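Parallel jaw vs soft fingers for hanging clothes

mprothero_r
Posted in Grippers and End Effectors, February

Comparing two grippers on the garment job: the stock parallel jaw and the Vallovura soft three-finger. Same arm, same head camera, Edimeo controller on both. The task is to take a top on its hanger off a rail and lay it on the bed. So far the parallel jaw is ahead on the hanger hook and behind on everything to do with fabric. Anyone else run both?

Rhydian

solder_and_tea
Soft fingers every time for clothes. The parallel jaw pinches a fold and you end up dragging the whole garment sideways.

kelpie424
Disagree. If you grab the hanger you never touch the fabric. We had 9 misses in 289 picks with plain rubber pads, and most of those were the camera's fault. The hook is thin and grey and so is the rail, so depth drops out right where you need it.

mprothero_r
Depth is a problem here too. Head camera view from the start pose: 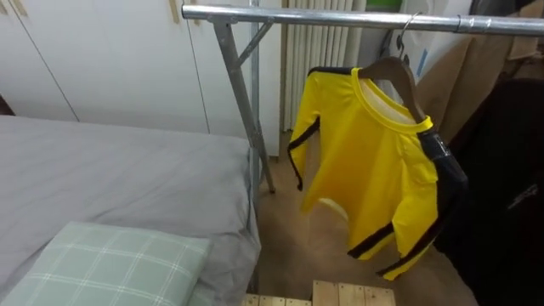 Yellow top on the rail, start pose, arm out of view.

I've been targeting the wooden shoulders of the hanger instead of the hook.

macarena_m
How close is the black garment on the right? It overlaps the sleeve from this angle. Soft fingers need more room to open than the jaw does, so I'd expect them to catch it.

mprothero_r
They do catch it. I can slide things along to make space but then it isn't much of a test.

solder_and_tea
Then come in from the left, there's plenty of clearance on that side.

kelpie424
Until the elbow meets the leg of the rack. Get a wrist camera on it before you blame either gripper. The Mekonnen bracket takes 4 screws and clears the jaw at full open.

macarena_m
Agree on the wrist camera. I'd keep the head one for finding the garment and switch over for the last bit of the approach. Broltton had the bracket in stock when I ordered mine.

mprothero_r
Ordered one. Will rerun both grippers with it and post the numbers in this thread.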